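Student Work > Environmental Studies > Term Projects

May | by Kirstin Lennox

Lint and Fibers in Keditz Creek

My project looked at whether clothing fibers from household laundry end up in Keditz Creek, and whether there are more of them downstream of the Faulkner Street outfall than upstream. Most of the articles I read were about oceans. I wanted to try it on a creek I can walk to.

Method

I picked eight sampling points between the Nala footbridge and the old mill pond. At each point I filled a 500 mL glass jar from just below the surface, facing upstream. All the jars were filled on a Sunday morning, before the rain that was forecast for the afternoon. I wore a cotton shirt in one color (orange) so that any fibers from my own clothes would be easy to spot and leave out.

In the lab I poured each sample through a paper filter, let the filters dry overnight under a glass cover, and looked at them under the microscope at low power. Every fiber longer than the grid line was counted and marked down by color. I also ran a blank with distilled water. It had fibers in it too, mostly white, so I subtracted the blank from every sample.

Results

The total for all samples after subtracting the blank was 2,746 fibers. Blue and black were the most common colors. The points below the outfall had higher counts than the points above it, but the footbridge sample was also high — higher than two of the downstream ones. I don't have a good explanation for that. People fish there, and the bank is muddy, so I may have stirred something up.

I could not tell polyester from cotton with the microscope we have. A hot needle test worked on a few thick fibers, but the thin ones curled up or blew away.

Where the fibers could come from

Washing is one source. Clothes rub against each other and against the drum, short fibers break off, and they leave with the drain water. Treatment plants catch a large share of them but let some through. Other sources are dryer vents, road dust and fishing line.
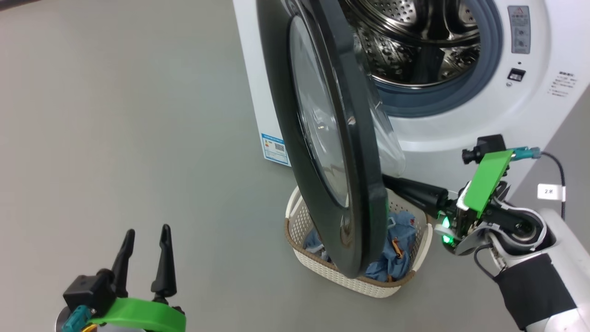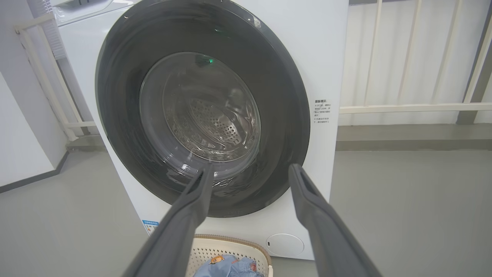
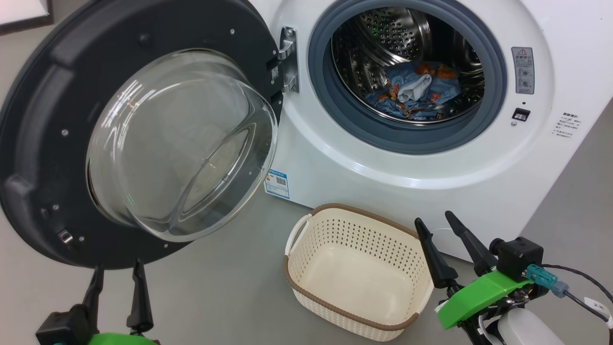

Front-loading washing machine. The perforated steel drum can be seen in all three photos.

What I would change

I would take three jars at each point and sample again after rain. I would also spend less time on the Futia counting app, which lost some 30 entries and made me redo a whole filter by hand.

Comments

dmarsh: Did you rinse the jars with creek water first or only distilled?

Kirstin Lennox: Distilled, three times, then lids on until I got to the creek.

oldmillroad: I fish at the footbridge. There is a lot of old line in the weeds on the east side, might be worth a look.

T. in 4th period: the orange shirt was a good idea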